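Small objects on the bed: what we learned in the Gokness room
Project report by Osaze Jibrin and Onyekachi Olaniyan
12 October 2020

3. Where things are put down

In our first plan we wanted to study only shelves and drawers. After the visits in April we changed this plan, because many people told us that the bed is the place where they put small things first. We made a short form and received 109 answers. The bed was named more often than the desk, and we did not expect this result.

For the practical part we used a bed with a plain sheet and a padded headboard. The objects were ordinary ones, such as a remote control and a smartphone. 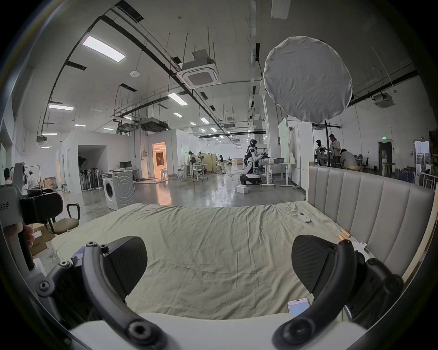

The sheet itself became a question for us. When it has wrinkles, a flat object can lie a little inclined, and a thin one is easy to miss from the side. Onyekachi proposed to smooth the sheet before every round, but I preferred to leave it – at home people do not smooth it either. We did two rounds in each way and kept both in the table.

Our rule for tidying was simple. Things with a screen go to the desk, and things with a handle go to a box. The rule did not say what to do with the remote control, so we discussed it for a long time and finally gave it a fixed place near the headboard.

The eight remaining answers from Brutport arrived late and are listed in the appendix.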